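Reading Journal for Mystery and Crime Novels
Zarketlow, hardcover, 129 pages

A reading journal laid out for people who get through a lot of crime fiction and forget who did it. Each book gets one double page. The left side has lines for title, author, series number, the date you started and the date you finished. Under that is a suspects table with 6 rows, so you can write down names as they turn up and cross them off as you go.

The right side is mostly blank lines for your own review. There is a small box at the bottom for a rating and another for who borrowed the book.

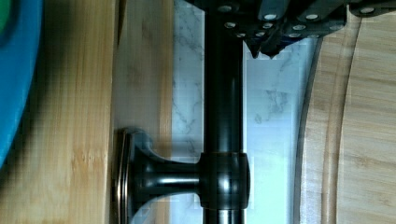 Rod and base plate, dark bronze finish.

Paper is cream, lined in pale gray. Gel pens and ballpoints do fine on it. Fountain pens may show through, depending on the ink. The binding is sewn and opens flat after the first few uses. Two ribbon markers are included, one red and one black.

At the back there are 25 lines for books you want to read, and an index you fill in yourself. The index is by author. Several customers asked for an index by detective, and the Flastwood edition has one.

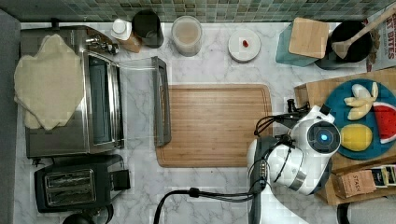 The Flastwood edition is otherwise the same book with a green cover. It went out of stock in February and is available again. If you have an older copy, note that the series page has moved from the front to the back.

Details
Cover: cloth over board, black or dark blue
Closure: elastic band
Pocket: inside back cover, fits library slips
Pen loop: no
Printed by: Radulović

Refills are not offered for this journal. For a ring-bound version with loose pages, see the Dimum planner. Dimum pages have a different hole spacing and will not fit other binders. 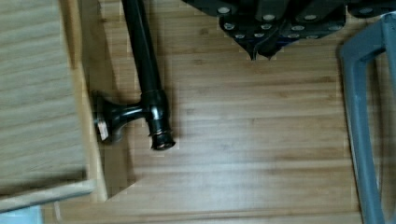
Black metal rod on a light brown wooden floor.

Orders and returns
Journals ship flat in a cardboard sleeve. Unmarked copies can be returned within 25 days. Copies with a name written on the first page can't be taken back. Book clubs ordering 6 or more should use the group order form, as the checkout page does not apply the group price.

Page updated August 10, 2024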